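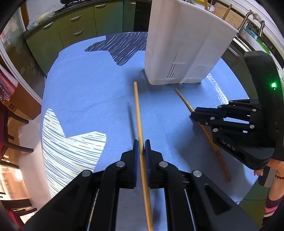

蓝桌布、两根筷子、一个白色塑料筒，六月的大部分晚上都耗在这儿了

先说结论：筷子比杯子难太多了！

上一篇写完杯子和海绵之后，我在结尾夸了口，说细长物体应该就是调调参数的事，两个晚上搞定。然后这篇就拖到了现在。留言里催更的几位，对不住，我真没偷懒，代码仓库里这个分支的提交记录长得我自己都不想往下翻。

还是老规矩，写给自己备忘，顺便给同样在厨房桌子上折腾的人看看。涉及的东西有三块：Drallik（我自己写的控制节点，名字别问，随手敲的）、Hirura（感知那一套，分割加位姿），还有 Clanix，就是那个回放和标注的小工具，上次有人问我要代码的那个。规划部分这次基本没动，后面会讲为什么没动反而惹了麻烦。

一、看不见的筷子

Hirura 原来的流程是先分割，再从点云里拟合位姿。杯子、碗、盒子都挺顺。换成筷子，点云直接没了。倒也不是一个点都没有，是那几个点跟桌布的噪声混在一起，滤波一开，干干净净，连筷子一块儿滤掉了。我一开始还以为话题没订阅上，重启了三遍节点，检查了线，还换了个 USB 口（这种时候人总是先怀疑硬件的）。

后来的做法很土：深度不要了，只在图像里做。分割出来的掩码取骨架，骨架拟合一条线，再用桌面的平面方程把这条线投回三维。前提是筷子得平躺在桌上。一头搭在别的东西上就会算歪，歪多少取决于翘多高。这个我暂时忍了。

麻烦的是鱼眼。镜头视野宽，靠边的直线全是弯的，桌沿弯、柜子弯、筷子当然也弯。我偷懒，先拟合再去畸变，中间位置没问题，一到边上角度就飘。改成先把骨架上的点一个一个去畸变，再拟合，立刻就老实了。就换了个顺序！这两行代码我看了整整一个晚上才看出来，写的时候还在旁边留了句注释说“顺序无所谓”。过去的我真是什么都敢写。

桌布也掺和了一脚。浅蓝底子本来对浅色木头挺友好，偏偏上面有大块的深蓝和米白图案，米白那块还带一道一道的深蓝短横线。分割网络对这些短横线特别热情，觉得每一道都像半截筷子。阈值往上提，真筷子颜色浅的那根就断成两三截；往下放，满桌都是“筷子”。最后我加了个长度过滤，短于一定像素的通通扔掉，断开但共线的再接回去。土是土，好用。

另外筷子旁边会有一道淡淡的影子，跟筷子平行，形状也像，偶尔会把骨架往旁边拽一点。这个我没单独处理，靠多帧取中位数压下去了。灯换个位置可能又会冒出来，先记着。

二、两片指垫中间那点事

夹爪这边，两根手指内侧都是带棱的蓝色指垫。夹杯子的时候棱是好东西，夹细的就很讲究运气了：筷子正好卡在棱和棱之间，角度就被棱带着走；压在棱上，它又会慢慢滚。控制节点以为自己夹得好好的，筷子尖已经偏到别处去了。

Drallik 原先的逻辑是：合拢，速度降到接近零，就算夹住。对筷子这么细的东西，夹住和夹空的开口差得太少，编码器那点误差就能糊弄过去。于是日志里一片绿色的“抓取成功”，桌上的筷子纹丝不动。我对着那片绿色高兴了大概有一杯茶的工夫，然后抬头看了一眼桌子。

现在改成两步确认。第一步还是看开口，但是每次开机先空合一次，拿当次的零点做基准，别信上回存的。第二步等 200 毫秒，再用图像看一眼两片指垫之间有没有一条贯穿上下的线，并且这条线的角度跟抓之前预测的差不了太多。两个都过，才往下走。

这 200 毫秒也是试出来的。我最早写的是 50，结果手指还在微微回弹，图像那边抓到的角度是个中间值，后面一路错下去。调大以后整个动作看着有点迟钝，像人在想事情，不过我家厨房也不赶工期，无所谓。

还有一个值得单独拎出来讲：夹住以后的“工具坐标系”。以前夹杯子，目标点就是杯子中心，离手指很近，角度错一点没什么感觉。筷子不一样，尖端伸出去那么长，手指这边转一丁点，尖端就能跑出去一大截。所以末端的位姿不能再用手指中点，要拿筷子尖当末端，而且每次抓完都重新算。我就是在这里嘴硬了好几天，觉得规划部分不用改，结果每次往白筒那边靠，尖端不是偏左就是偏右，我还跑去调感知，越调越乱。规划器本身确实没毛病，是我喂给它的末端是错的。

三、四个线程和一个时间戳

这段比较枯燥，不搞软件的可以跳过去看最后。

Hirura 里面开了 4 个线程：取图、分割、拟合、发布。单独测都快得很，连起来以后角度老是慢半拍。手一动，算出来的筷子就拖在后面，像没睡醒。我先怀疑队列堆积，把队列长度砍成一，好了一点，没好透。再用 Clanix 把画面和位姿叠在一起一帧一帧拖，才看明白：发布的时候打的是发布那一刻的时间戳，不是取图那一刻的。控制那头拿着“现在”的时间去查手的位置，配上一张 68 毫秒之前的图，当然对不上。

修起来就一行，把图像的时间戳一路带到底。找它花了多久我就不写了，丢人。

说到 Clanix，这次顺手加了两个功能。一个是可以在时间轴上打标签，按一下空格记一个“这里不对劲”，之后再回来细看。以前我都是拿手机备忘录记时间，记完自己都看不懂。另一个是叠加显示终于能关了，之前满屏的线和坐标轴，想看一眼原图都费劲。快捷键还没定好，现在是 H，跟另一个功能撞了，谁有好主意留言告诉我。

四、数据这边

有人问我训练和调参用的片段是怎么分的。很随意：抓起来一类，移动一类，对准白筒一类，失败的全部单独放。失败的那一堆最有用，我调阈值基本只看它。成功的片段看多了容易飘，觉得自己写得真不错。

桌上有两根筷子的时候记得给每条线一个编号，按帧跟踪。我那两根颜色不太一样，一根浅一点，一根偏橙棕，我本来想靠颜色区分，省得写跟踪。灯光一变就串了，老老实实写了跟踪，用的是端点距离加角度差，匈牙利匹配，很普通的那种。被手指挡住一段的时候，骨架会变短，端点会跳，所以权重我给角度多一些，端点少一些。

配置文件我也终于拆开了。原来感知、控制、标定全挤在一个 yaml 里，改个阈值都提心吊胆。现在每次运行会把用到的配置原样拷一份放进当次的目录，连同提交号。早该这么干的，上个月有一批跑得特别好的结果，我到现在都没复现出来，就是不知道当时到底开了哪些参数。

下面是还没弄完的，按我想做的顺序：

翘起来的筷子。平面假设得丢掉，可能要动一点手腕，从两个角度看，再三角化。

指垫打滑的检测。现在只在抓完那一下看，移动过程中滑了是不知道的。想每隔几帧就对一次角度，变化超过阈值就停。

对准白筒的最后一段。目前筷子尖到了筒底前面那一块，目标点怎么取还很粗糙，筒身下半截有竖槽和横纹，边缘检测在那儿特别兴奋。

Babaei 那个仿真环境。我把筷子模型放进去了，接触参数一塌糊涂，筷子落桌会弹两下再自己转半圈，看着挺喜庆，完全不能用。等我哪天有耐心了再说。

代码还在整理，Drallik 的两步确认那部分应该会先放出来，跟别的东西没什么耦合，拿去就能改。Hirura 的去畸变那段也会一起更新，用旧版本的朋友先自己看看拟合和去畸变的顺序，我那句“顺序无所谓”的注释已经删了。

评论区照旧，问题贴日志，别只贴一句“跑不起来”哈。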